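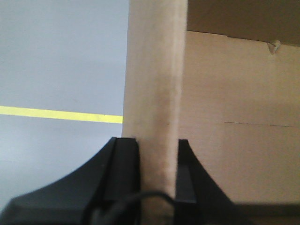

Fig. 1. Two-finger gripper closed on the edge of a cardboard panel, wrist view.

Week 5 handout: the Planis site visit

Read this before the tutorial. Those who slept on the bus should read it twice.

Zulkifli Hidayat, our host, set the arm one job, handling a corrugated box. You have all done this since kindergarten without once thinking about friction. Cardboard bends, frays and crushes, and no two sheets of it behave alike. 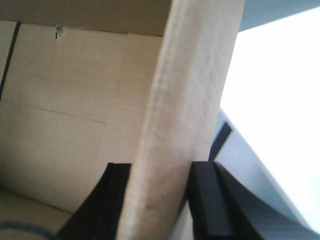 Grip force was the first argument of the day. Squeeze too hard and you crush the flutes; too soft and the panel swings about its pinch point. Zulkifli's team settled on 20 newtons after what he called "a learning period", and the recycling skip out back was full of it.
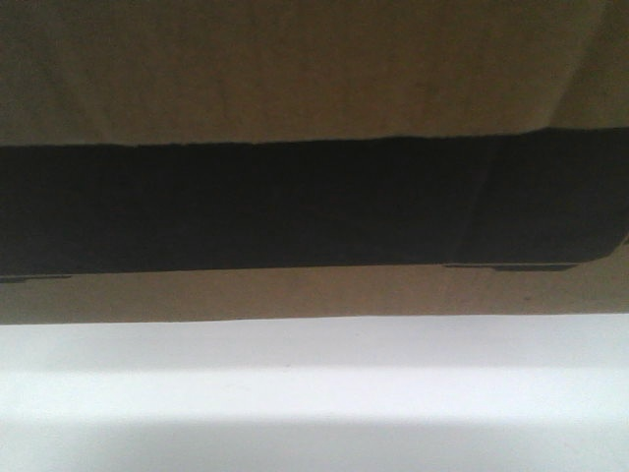 Tralimstead, March

The second half of the demonstration dealt with fixed cameras. Recall from Lecture 4 that a view with no corners in it tells you very little about pose. Anjani Liew asked why they didn't just move the camera back. There was a long silence, then morning tea. 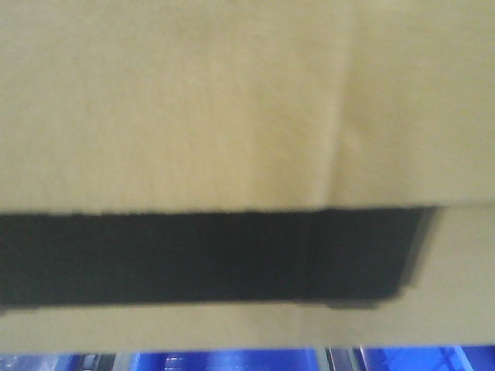 Fig. 4. Box at close range, fixed camera. Note the vertical seam and the dark band.

For the tutorial: bring 2 pages on how you would estimate the box's tilt from Fig. 4 alone. Max 500 words. Colour printing is at your own expense. Site boots go back to Suryani Santoso, cleaned this time.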